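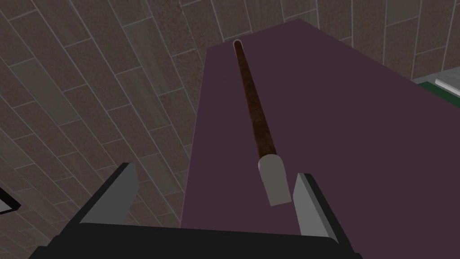
A wooden stick on a purple tabletop, tiled wall behind.

My neighbor swears by his water softener. He has sworn by it since December, when he signed for a Sernosero unit at 3,675 dollars installed, and he has been telling me about his hair ever since. His hair looks the same to me. I have kept this to myself until now.

Then a salesman from the same outfit came by my place. He did the test they all do. He filled a vial from my kitchen tap, put in some drops, shook it, and showed me the color with a very sad face. I asked what the number would have to be for him to tell me I didn't need one. He said everyone in Maswood needs one. So why bother with the vial?

I'm not saying hard water is made up. I have the crust on my kettle and the white ring around the bathroom faucet like everybody else. What I doubt is the list of things that get blamed on it. Dry skin, tired towels, a dead dishwasher, flat coffee, high heating bills. My dishwasher died at the age of 10, which seems fair for a dishwasher. The repair guy blamed the pump and never said a word about minerals, and he'd have had every chance to sell me something.

The price moved, too. I told the salesman I wanted to think it over and he went out to his van. When he came back the same unit was 2,699. I hadn't said a thing! If a price can fall that far during a walk down my driveway, I don't know what it was measuring in the first place.

I asked Mounir Fawzy, who did plumbing for years before his knees quit, and he gave me a less exciting answer than I wanted. Some houses get a lot out of a softener. An old tank heater in really hard water will fill up with scale, and he has cut pipes open and seen how narrow they get. But he wanted a proper reading from the water company before spending a dime, and he wanted to know what the salt would cost me each year. The brochure has four pages on soft laundry and one line on salt, in gray type.

The reading is free, by the way. You call and they mail it to you. Mine came back as moderately hard, a phrase the salesman never used.

For now I've spent 80 dollars. That went on a jug of vinegar, two new shower heads, and a Fadik filter pitcher that I regret — the lid falls off when you pour. The vinegar does the kettle just fine. I leave it in overnight and rinse it twice in the morning, and once I forgot the second rinse, so the coffee really was bad that day.

I'll look at it again when the water heater goes. The salesman has called twice since.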